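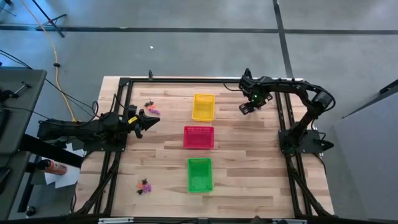

Work table, main room, 1 August 2022

Kirnomar Hall – yearly safety checklist with comments
Filled in for: Clerarow tenants' group
Report no. 2142

Please read the comments also, not only the OK or Not OK. Last year many people read only the first word and two things were forgotten until January.

1. Entrance and paths
Front door opens fully from inside without key: OK
Ramp handrail firm: Not OK. The lower bracket moves when I put my weight on it. The screw is good but the wall plug is old. To be fixed before the next public evening.
Door mat flat: OK. It was turned over to the other side and the corner does not lift any more.
Outside light over the step: OK, but it is slow to come on.

2. Exits and signs
Exit sign, main room: OK
Exit sign, back corridor: Not OK. Lit, but the battery test lasted 79 minutes and our own rule asks for 90. New battery is ordered from Grodar.
Back corridor clear for the full width: OK on the day. I would like to write here that chairs must not be stacked in this corridor, also not for one evening.

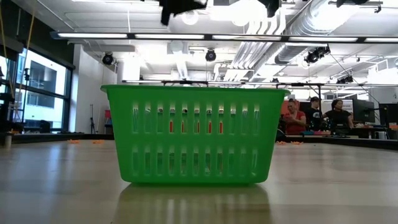 3. Fire equipment
Extinguisher by kitchen: OK, needle in the green, pin and seal in place.
Extinguisher by stage: OK, but it hangs too high. A shorter person can not lift it down safely. Please lower the hook.
Fire blanket: OK. Tabs hang free. Somebody had put a calendar over them and I moved it to the other wall.
Smoke alarms: all sounded when tested. The one in the cloakroom is quieter than the others, so I changed its battery and it was the same after. Check again next time.

4. Kitchen
Hot water at tap: Not OK, too hot for hands. The mixing valve needs adjusting by a plumber. A sign is up until then.
Fridge seal: OK
Gas shut-off labelled: OK, label is new and can be read from the door.
Floor behind the cooker: greasy. Cleaned by me, but it should be on the monthly list. 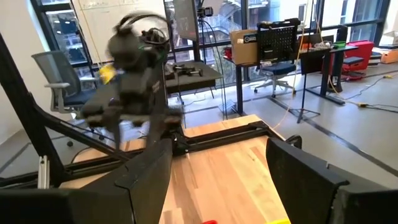

5. Electrical
Switchboard cover closes: OK
Safety switch trips on test button: OK, both.
Extension leads: 26 checked, one thrown away. Its plug had a crack near the earth pin.
Urn lead: OK – but please do not wrap it around the urn while it is still warm.

6. Toilets and first aid
Emergency cord in accessible toilet reaches the floor: Not OK. It was tied up in a knot again. I untied it.
First aid kit: plasters low, eye wash out of date. The Wasilewska pharmacy keeps both.
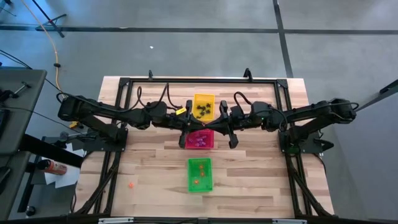 7. Windows and storage
Window stays: OK, except the third one on the street side, which is stiff. A little oil, not force.
High shelves: heavy boxes are still at the top. I asked for this also last year. They should go on the bottom shelf.
Ladder: OK, feet are good, label can be read.

Not OK items are to be signed off in the book by the person who did the repair, with the date.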